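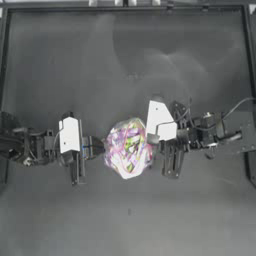
Chess in Schools and Libraries, Waklow District: Half-Year Report to the Antoniuk Fund

Submitted by Vasylyna Dmytriv, program lead
Tuesday, January 15, 2019

1. Where we stand

The grant began in July and this report covers everything up to the winter break. We now run weekly sessions in six schools and at the Bavgate library. The seventh school in the original plan dropped out when its after-school hours were cut. We have moved its sets and clocks to the library, where the Saturday group had outgrown its equipment.

Total attendance for the period was 1318 visits. Visits are counted by sign-in sheet, so a child who comes every week appears many times. The number of different children is 300, against a target for the full year of 464.

2. Teaching

Beginners follow the course we described in the application: piece movement, check and mate, then the basic mates with queen and rook. Most groups took longer than planned over stalemate, and two of them are still working on it. We have added one extra lesson on king and queen against king, played out in pairs with a move limit.

The stronger players have started on pawn endings. The opposition was taught first, followed by the rule of the square. Coaches report that the children can solve these positions on a worksheet but miss them in their own games, mostly when they are short of time.
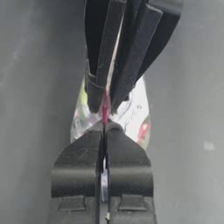 For this reason the spring worksheets will be cut back, and each session will include a starting position that both sides must play out on the clock. Two coaches tried this in December and want to keep it.

Openings get little time. We teach development and castling and leave named lines alone until a player asks.

3. Events

The fall team match was held at the library over five rounds. Pollulell School won on tiebreak. One round started late because the pairings had been printed from an old entry list – we now close entries the evening before.

4. Spending

Equipment is finished and came in under budget by $700. We ask permission to move that amount to coach travel, which is running over. The Waklow schools are farther apart than the application allowed for, and two coaches cover three sites each. No other line needs to change.

5. Next six months

We plan to open a second beginner group at Bavgate, hold a spring individual tournament, and train two high school players as assistants. Reaching the target for the year depends mainly on the new group. If it does not fill by the end of March we will offer the places to the school that left the program, with sessions held at the library.

Sign-in sheets and receipts are available on request.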